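Simulation > Two-arm setups > Gripper and controller comparisons

Parallel jaw on both arms: wide fingers or narrow, and which controller?

kelpline
Posted November 9, 2023

I'm trying to settle on fingers and a controller for a two-arm cell before we order anything. It's all in sim so far. Both arms hang off one dark frame next to a long white table, and the objects are simple shapes, mostly flat. The flat ones are what I care about, because the real job is picking thin parts off a bare surface.

Views from the sim:

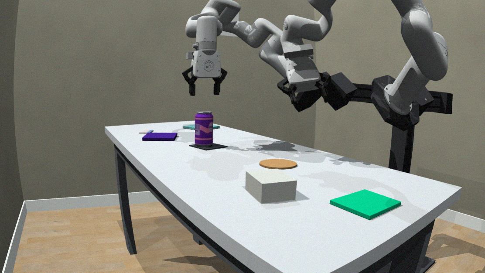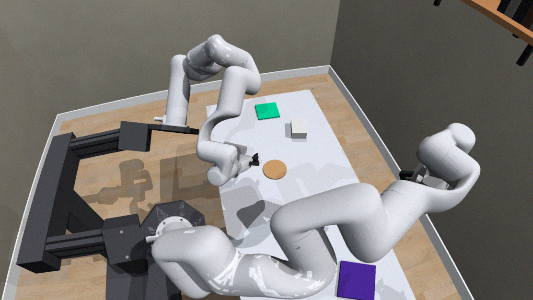
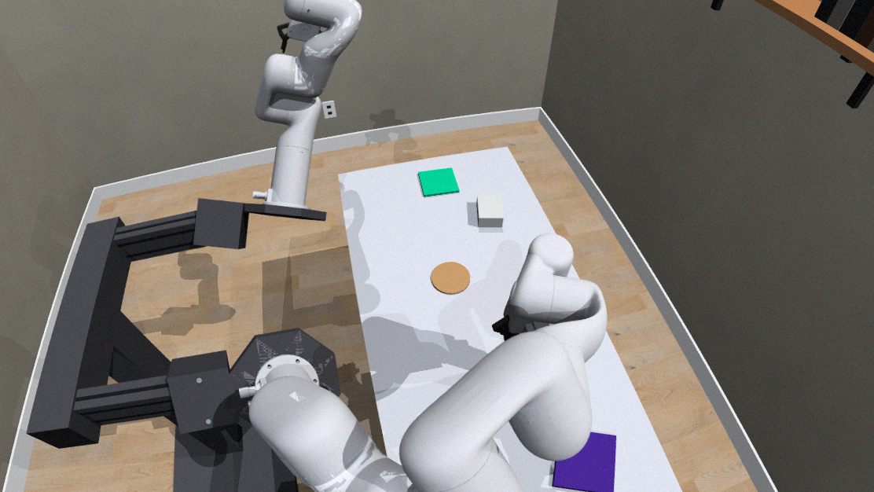 I've run two finger sets. Wide is the stock pad. Narrow is the same finger with the tip cut down. Each set got 50 tries on the round disc, same start pose, pose noise turned on. Wide got 44. Narrow got 8. I expected narrow to be worse but not that much worse.

Controllers are plain position control and the Situm impedance plugin. The numbers above are position control. I haven't done a full set with Situm yet.

Questions:
1. Does anyone get useful numbers on thin flat things from sim, or is contact too far off?
2. Is impedance worth the setup time for this?

----

torquemonger
Those narrow numbers look like a contact problem to me. What's your contact margin? If the tip is small and the margin is large compared to the disc thickness, the finger starts pushing before it gets under the edge and the disc slides away.

----

kelpline
Margin is whatever Urkodeck ships with. I never touched it.

----

torquemonger
Then touch it. The Urkodeck default is set up for boxes you can get your whole finger around. Cut it way down and drop your timestep along with it or it will jitter.

----

ben_at_bench4
I'd go the other way and stop testing thin parts in sim at all. We spent all of April tuning contact for flat parts and the ranking of the fingers changed every time we changed friction. On the real arm the ranking was different again. Use sim for reach and for keeping the two arms out of each other's way. Buy two cheap finger sets and test them on a real table.

----

torquemonger
Disagree. If your ranking flips every time you move friction, then you learned that friction matters and you should go measure it. We did a pull test with a spring scale, put the number in, and the order of the fingers matched the hardware.

----

ben_at_bench4
For how many parts?

----

torquemonger
Three. All plastic, all on the same table top.

----

ben_at_bench4
OK, three plastic parts on one surface. I'm glad it worked but I wouldn't pick hardware on that.

----

ostrava_sim
On question 2, I ran Situm against position control for a different job (edge pick of thin tiles, one arm). 311 tries in total over both. Impedance was better whenever the height estimate was off, since the finger could rest on the table and slide in. With a perfect height there was no difference I could see. So it depends on your camera. What are you using for the pose?

----

kelpline
Ground truth pose plus noise right now. The noise is sideways only, nothing in height.

----

ostrava_sim
Then your test can't show what impedance is good for. Add height noise and run both again. I'd expect position control to drop a lot.

----

halfstep
Also check which way the jaws close. A disc doesn't care about rotation but a square does. If the wrist is even a little off you catch one corner and spin it. I'd do the squares before deciding anything, and I'd do them rotated.

Has anyone here tried the Szűcs fingers, the ones with the thin lip at the bottom? We have them on one arm and they are good on flat parts and bad on anything tall. The lip flexes.

----

ben_at_bench4
Tried them. Sent them back. The lip bent on one of ours after a table strike and then nothing lined up. If you run position control you will hit the table sooner or later.

----

halfstep
We run them with a force limit and haven't bent one. I wouldn't use them without it though.

----

kelpline
Thanks all. Did the easy part first. Lowered the contact margin and halved the timestep. Narrow is clearly better on the disc now, still behind wide. I stopped it partway so I'm not going to post a number. It runs a lot slower than before.

Next is height noise on both controllers, then the squares at a few rotations. Stuvbridge lets me log both arms to one file, so I'll post the logs and not only the totals.

----

torquemonger
Post the friction value too please. And the solver settings.

----

ben_at_bench4
Still say order the fingers now. They take weeks to show up and you can run your sim while you wait.

----

kelpline
Might do both. Wide set for sure. Still thinking about the Szűcs ones.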